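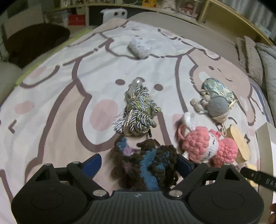 Du tissu imprimé d'animaux, tendance joues roses

Le salon du linge de maison d'Edness se tient en juin, dans une halle conçue pour tout sauf la chaleur. J'y suis arrivé à neuf heures avec Akash Chauhan, qui achète pour deux boutiques et ne s'assoit jamais. On nous a remis un badge, un plan faux et un bon pour un café.

Le hall A appartient aux fabricants de draps. Chez Kullov, on m'a expliqué pendant trente-six minutes la différence entre un blanc et un autre blanc. J'ai fini par la voir, ou par vouloir partir. La percale est belle, cela dit, et le vendeur a eu la délicatesse de ne donner les prix qu'à la fin.

Vass expose des couettes d'été - si légères qu'on se demande ce qu'on paie. Akash en a commandé, sans me regarder.

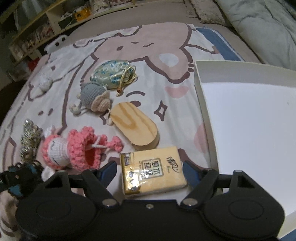

Paquet de mouchoirs et crochet rose, côté lit

L'après-midi, visite de l'atelier Clerna, à deux rues de la halle. C'était le meilleur moment de la journée. La coupe se fait au rez-de-chaussée, l'ourlage à l'étage, et entre les deux il y a un escalier que les rouleaux descendent plus volontiers qu'ils ne le montent. La cheffe d'atelier nous a laissés toucher les chutes. Elle a moins aimé qu'Akash en glisse une dans sa poche.

Retour au salon pour la conférence sur l'avenir de la taie d'oreiller. Salle presque pleine, climatisation en panne, deux dormeurs au premier rang. Pour des professionnels de la literie, je trouve que c'est plutôt un hommage.

Le café du bon était servi froid. Le parking ferme à dix-neuf heures.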